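Plastic Forks, Knives and Spoons: What They Are Made Of and How to Sort Them

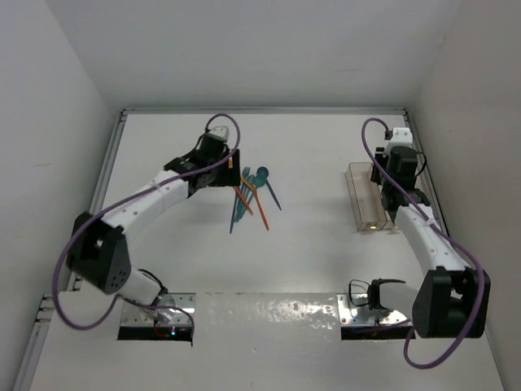 Plastic cutlery on a white work surface, with a clear container at the right.

By Aiman Wibisono

Cutlery is the word for the tools people use to cut food and move it to the mouth. Metal cutlery is made to last for many years. Plastic cutlery is lighter and costs less to make. This page explains what plastic cutlery is made of, how it gets its shape, and how to sort a mixed pile into containers.

What is plastic?

Plastic is a material made of very long molecules. A molecule is a group of atoms joined together. In a plastic, small molecules are linked end to end, like beads on a string. The long chain is called a polymer.

Two kinds of plastic are common in cutlery.

Polystyrene (say "polly-STY-reen") is stiff. It can be clear or colored. When it is bent too far, it snaps.

Polypropylene (say "polly-PRO-pill-een") is more flexible. A fork made of it will usually bend before it breaks. It also stands up to hot food better than polystyrene does.

Some forks and spoons are made from a plastic called PLA, short for polylactic acid. PLA can be made from the sugar in plants such as corn. Plain PLA becomes soft in hot soup, so makers often treat it to help it keep its shape.

How a fork is made

Most plastic cutlery is made by injection molding. The steps are the same for a fork, a knife or a spoon.

1. Small plastic grains, called pellets, are poured into a funnel-shaped hopper.
2. The pellets drop into a heated tube. A large screw turns inside the tube and pushes them forward. They melt as they go.
3. The melted plastic is forced into a mold. The mold is a block of metal with a hollow space inside it in the shape of a fork.
4. The mold is cooled and the plastic becomes solid.
5. The mold opens and the fork is pushed out by small pins.

One mold can have many hollow spaces. A mold with 48 spaces makes 48 forks each time it closes. If it closes four times, it has made 192 forks.

Look closely at the back of a plastic spoon. You may find a small round mark where a pin pushed it out of the mold. You may also find a tiny rough spot. It is called the gate mark, and it shows where the melted plastic flowed in.

The parts of each tool

Handle: the long part you hold. Forks, knives and spoons all have one.

Tines: the points of a fork. They go into food and hold it. Many plastic forks have four tines, and some have 3.

Bowl: the hollow part of a spoon. It holds liquid or soft food.

Blade: the flat cutting part of a knife. On a plastic knife, one edge often has small teeth. The correct word for an edge like this is serrated. Each tooth presses on a very small area of food, which makes cutting easier.

Neck: the narrow part between the handle and the working end. Plastic cutlery often breaks here.

Why the handle has ridges

Turn a plastic fork over and run a finger along the handle. Many handles have a raised line down the middle or a raised rim on each side. Others are curved across, like a shallow gutter. These shapes make the handle harder to bend.

You can test the idea with a sheet of paper. Hold it flat by one short edge and the other end droops. Now fold it down the middle to make a long V and hold it the same way. It droops much less. The amount of paper is the same in both tests. Only the shape has changed.

Ridges let the maker use less plastic in each fork. The difference is small for a single fork and large for a whole factory. If a factory saves one gram on each fork and makes 1085 forks, it saves 1085 grams of plastic. One gram is close to the mass of a small paper clip.

Why cutlery tangles

Pieces of cutlery in a pile do not lie neatly side by side. They are long and thin, so they cross over one another. The tines of one fork can slide between the tines of another. Spoons stack, or nest, when one bowl sits inside the next. When you pull one piece, two or three others may move with it.

Friction also plays a part. Friction is the force that resists sliding when two surfaces touch. The more points of contact there are in a pile, the more places friction can act.

Pieces come out of a pile most easily when you start at the top. Hold a piece by its handle, lift it straight up, and then move it sideways. Dragging it across the pile first will catch the others.

Sorting a pile

To sort means to put things into groups by a rule. The rule must be clear enough that two people using it would make the same groups. Here are some rules that work for cutlery.

By type: forks, knives, spoons.
By color: one group for each color.
By length: shorter than your hand, longer than your hand.
By material: look for letters or a recycling symbol on the handle. PS means polystyrene and PP means polypropylene. Not every piece has a mark.

Try it yourself

You will need a handful of mixed plastic cutlery, a clear container and a flat table. Ask an adult before using knives, even plastic ones.

1. Put the cutlery in a small heap on the table.
2. Place the container to one side.
3. Choose one rule from the list.
4. Move every piece that fits the rule into the container. Leave the rest on the table.
5. Look through the side of the container and check for mistakes.
6. Tip the pieces out and try again with a different rule.

A clear container lets you check your work without emptying it. If you store the cutlery afterward, put all the handles at the same end. The pieces will take up less room, and the next person can pick one up without touching the part that goes in the mouth.

After use

Many recycling centers do not accept plastic cutlery. The pieces are small and can fall through the gaps in sorting machines. The rules differ from town to town, so check the list for the place where you live. Sturdy pieces can often be washed by hand in warm, soapy water and used again. Throw away any piece that has a crack, a sharp edge or a missing tine.

Words to know

Gate mark: the spot where plastic entered a mold.
Injection molding: shaping plastic by forcing it into a mold while it is melted.
Pellet: a small grain of plastic.
Polymer: a material made of long chains of molecules.
Serrated: having an edge with small teeth.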